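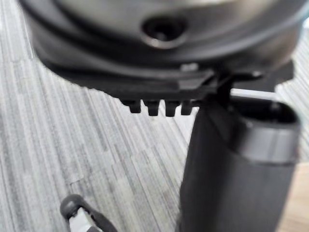 Seen from the wrist: the bracket with its four short teeth, and the tall black post beside it. Carpet behind.

The hand that teaches should get tired

I work with people who show robots what to do. We sit with a remote control, we move the arm to a part, we close the fingers or we only come near and wait, and the machine keeps a record of all of it. Later a model learns from the record. When I tell my relatives about this they imagine something from a film. It is closer to teaching a child to tie shoes, if the child could see only through a small window in your palm.

My opinion, which is not shared by everybody in our group at Zunholm, is that we have made the showing too comfortable, and that the robots are learning worse for it.

Let me explain where the opinion comes from. In January we changed from hand guiding to remote control for most of our tasks. With hand guiding, you take hold of the arm itself and push it where it should go. It is heavy in the beginning and your shoulder knows about it in the evening. With remote control you sit in a chair, and a small handle in front of you moves the big arm some metres away. Valtteri Hämäläinen, who set up the new station, was very happy with the numbers. One person could record 129 demonstrations in a day, and before that the same person would stop long before. I was also happy. I wrote to our partners at Steria that the problem of collecting was solved.

Then I looked at the recordings, and I did not like what I saw of my own work.

When I held the arm, I felt the weight of it and I felt when a finger touched an edge. I slowed down before the touch, because the arm pushed back at me. In the remote recordings I come in quickly, I stop too late, I go back a little, I try again from the side. The task is finished at the end and so the recording is marked as good. But there is a lot of hesitation inside a good recording, and the model does not know which part was meant and which part was my confusion. It copies the confusion with great care.

Narrow things are the worst. Look again at the picture at the top. There is a row of teeth hanging under a bracket, a thin strut going down, a post with an open rim, and all of it is black or nearly black. The tip of the finger is a blurred shape low in the corner. A person who must steer with only such a view has to guess how far away the finger is from the teeth. A person with a hand on the arm has another kind of knowledge, from the wrist and the elbow, and does not need to guess so much. The picture is flat and the work is not flat.

Ilango Salian does not agree with me, and he deserves to have his argument told properly. He says that hand guiding is a kind of cheating. The human feels a force, but the robot's policy may receive only the camera view and the joint positions. So the human makes choices on the basis of something which the robot will never have. With remote control, he says, the teacher and the pupil look through the same window. If I cannot see the distance between the teeth from the wrist camera, then the model cannot see it either, and it is better that I discover this while I am teaching. My hesitation is then information. It tells us that the view is poor and that we should add a second one.

I think this is a strong argument, and for some weeks it nearly convinced me. I still use it when I speak to new people who complain about the handle. But it has a weakness. It is true only if somebody reads the hesitation as information and does something about it. In our practice, and I believe in many other places, this does not happen. The recording goes in the folder. The folder grows. When the robot behaves badly, the first suggestion in the meeting is always to make the folder bigger.

So we made a small comparison. It was not a scientific study and I do not want to present it as one. I took one approach task and recorded 30 demonstrations by hand guiding, slowly, with a pause after each 3 so that I could watch them and throw away what was ugly. Beside them we put a full day of remote ones from the same station. We trained the same model on each set. The small set gave calmer movement near the part. The large set was better when we moved the part far from its usual place, simply because it had seen more places. Ilango said that this proved his opinion and I said that it proved mine, and Valtteri went to get coffee.

What I took from it is more modest than what I had hoped. The large number gives the robot a wide idea of where things can be. The careful number gives it manners when it comes close. I would like to have both, but if the budget allows only one, I would choose manners, as most of the damage in our room happens in the last few centimetres.

There is also the question of who does the showing. Remote control is sold, in the brochures from Ivus and others, as something that anybody can do after a short introduction. I find this a little insulting to the work. A turner in a factory in 1950 did not become a turner after a short introduction, and the lathe was at least standing in front of him. Guiding an arm through a handle is a skill. Good operators plan the approach before they move. They keep the wrist quiet. They know when to leave a bad attempt and start again from the beginning – this last habit is rare, and it is worth more to me than speed. Yet we pay by the number of recordings, and then we are surprised that people give us numbers.

I have proposed three changes, and at the site in Villanueva they have agreed to try them before we do, which is slightly embarrassing. Every operator should do the first recordings of a new task with a hand on the arm, even if those recordings are never used for training. After that they may sit down in the chair. Every operator should watch their own recordings at normal speed, from the wrist view, on the same day. And the pay should not follow the count.

The first of these is the one people resist. It costs time, it is warm work, and the arm is not pleasant to push around. But I have noticed in myself that after an hour of pushing, my hand on the remote handle becomes slower in the correct places. The shoulder remembers something that the eye did not give me. I cannot prove where that knowledge goes when I let go of the arm. I can only see that my recordings from such a day need less cleaning afterwards, and that I am less often ashamed when I watch them.

Ilango has asked me for the recordings from those days, so that he can look for the effect himself. I have sent them to him, the ugly ones also.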